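Teaching a robot by demonstration

5 October 2024 is not the date of first publication; last revised October 5, 2024
By the Ollden reference desk
Reading time: 3 min

Teaching by demonstration is a way of getting a robot to do a job by showing it the job, instead of writing out each movement as a program. A person either takes hold of the arm and moves it, or steers it from a distance with a controller. The movements are recorded, usually along with pictures from one or more cameras, and the recordings are then played back or used to train a control program. Supporters describe it as programming without programmers. The description is generous, as the hours saved at the keyboard tend to come back as hours spent with the arm.

Guiding by hand

In hand guiding, the motors are set to give way when pushed, and the teacher walks the arm through the task. It needs little equipment and most people pick it up quickly. It also has a plain fault: the teacher's own arms and body get into the camera's view, and the robot will never see them when it works alone. Some workshops deal with this by recording the movement first and then having the arm repeat it with the teacher standing clear. The second pass doubles the time and only helps if every object has been put back exactly where it was.

Heavy arms are a further problem. A teacher pushing against a stiff joint makes jerky movements, and a program trained on jerky movements will copy them faithfully.

Remote control

Remote control keeps the teacher out of the way. The commonest arrangement is a small copy of the arm, which the teacher moves while the real one follows. Others use hand-held controllers, and a few use a glove. The teacher can work by looking straight at the table or by watching a screen.

The weak point is touch. Cheaper systems send nothing back to the teacher's hand, so the only sign of pressing too hard is something bending or sliding. Skilled operators learn to judge by eye, but this takes practice, and published accounts seldom say how much practice their operators had. The Inier handbook, much quoted in this field, asks for 14 hours before any recording is kept. It gives no reason for the number.

How many demonstrations are enough

Claims vary widely and should be read with care. The Brukby project reported that 200 demonstrations were enough for a simple pick-and-place task, on one table, under one set of lamps. A later collection from the same project ran to 3,207 recordings and covered three tasks. The success rate was quoted for the best of them – the other two appear only in a chart without labels on its upright axis.

Numbers of this kind also hide differences in quality. Ten calm recordings by a steady hand may teach more than a hundred hurried ones. Hesitations, dropped parts and second attempts are often deleted before training, which leaves the robot with no idea what to do when it drops something itself.

Cameras on the wrist

Many arms used for demonstration carry a small camera near the gripper in addition to any fixed camera in the room. It moves with the hand and gives a close view of whatever is being approached. The price is that the view is narrow, with the gripper's own metalwork taking up a good part of it, and a nearby object can hide much of what lies behind.

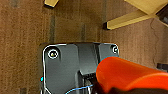 Criticism

The usual objection is that a demonstration shows what was done and leaves out why. A teacher who goes round a stick may be avoiding it, or may simply have come from that side. The recording looks the same in both cases.

A second objection concerns testing. Trials are commonly held in the room where the demonstrations were made, often by the people who made them. The Wasilewska test, drawn up in February, asks for a different table and an operator who has not seen the training recordings. Few groups have reported results on it so far, and the scores that have appeared are well below those in the original papers.

See also: Hand guiding; Remote handling; Gripper

Contact the editors | © 2024 Ollden | Back to top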